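Descaling, and what the hardness number does and doesn't tell you

Filed under: Kitchen, Water
6 comments

The kettle in our old apartment needed descaling every three months. In the new one it needs it every three weeks. Same kettle, same habits, 41 miles apart. I moved in July and spent a good part of the summer working out why, and these are my notes.

Hardness is the amount of dissolved calcium and magnesium in the water, usually given as milligrams per liter of calcium carbonate equivalent. The "equivalent" matters. The lab converts both metals to the mass of calcium carbonate that would contain the same number of ions, so a single figure can cover very different mixes. My supplier, Okedlow, publishes one number per zone and leaves it at that.

What ends up on the kettle wall is a subset. Heating drives carbon dioxide out of solution, bicarbonate converts to carbonate, and calcium carbonate comes out as a solid because it is less soluble hot than cold. Calcium that is balanced by sulfate or chloride mostly stays dissolved at kettle temperatures. The older terms are temporary and permanent hardness, and the one you want for predicting scale is temporary. Alkalinity is a good stand-in for it if your water report lists it. Mine did, on the last page, in a different unit.

So two towns with identical total hardness can behave differently. My old water was moderately hard with low alkalinity. The new water is only somewhat harder overall but nearly all of it is temporary, and that accounts for most of what I see.

Test strips: I bought the Kakitine ones. They read total hardness in coarse steps and are fine for telling soft from hard. For anything finer use a drop titration kit, where you count drops until the color changes. Dirk Baert, who commented on my last water post, pointed out that drop kits are sensitive to how you hold the bottle. He is right. Hold it vertical, let each drop form fully, and swirl between drops.

For the descaling itself I use citric acid powder, 30 grams per liter. The usual advice is to boil it. I don't recommend that, as hot concentrated citric acid on heavy scale can form calcium citrate, and that is its own deposit and harder to shift. Warm water and a longer soak works better. I heat the water to hand-hot, add the powder, and leave it until the fizzing stops. Then rinse twice, boil a full kettle and discard it.

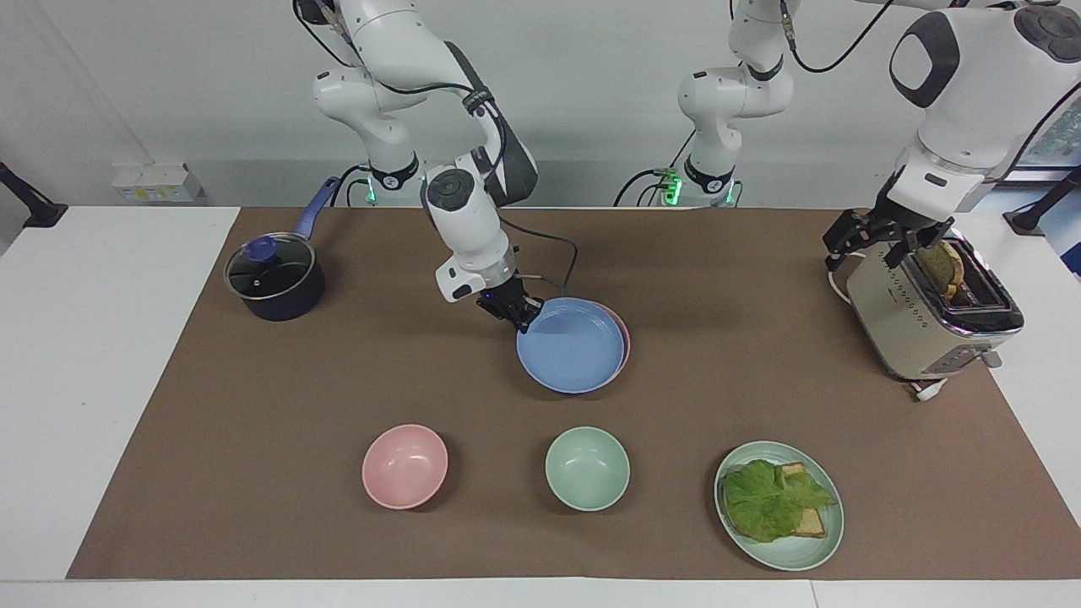 Vinegar also works and costs less where I live. It takes longer at the strength sold for cooking, and the smell stays in the plastic parts of the lid for several boils. I would keep it for shower heads.

On filters. The Bredeo jug uses a weak acid ion exchange resin, which removes calcium in proportion to the bicarbonate present. That is the right chemistry for this problem. The cartridge is spent well before the indicator on the lid says so, as the indicator is a timer and has no idea what is going through it. I titrate the output every few days and change the cartridge when the reading climbs to half the tap value.

I have not tried a whole-house softener. The quote was 2000 dollars before plumbing, and the landlord would have to agree. If I get hold of a secondhand Šťastný unit I will test it on the bench first and post the titration curves.

Next post: why the dishwasher salt setting has nothing to do with the kettle, and how to convert between German degrees and parts per million.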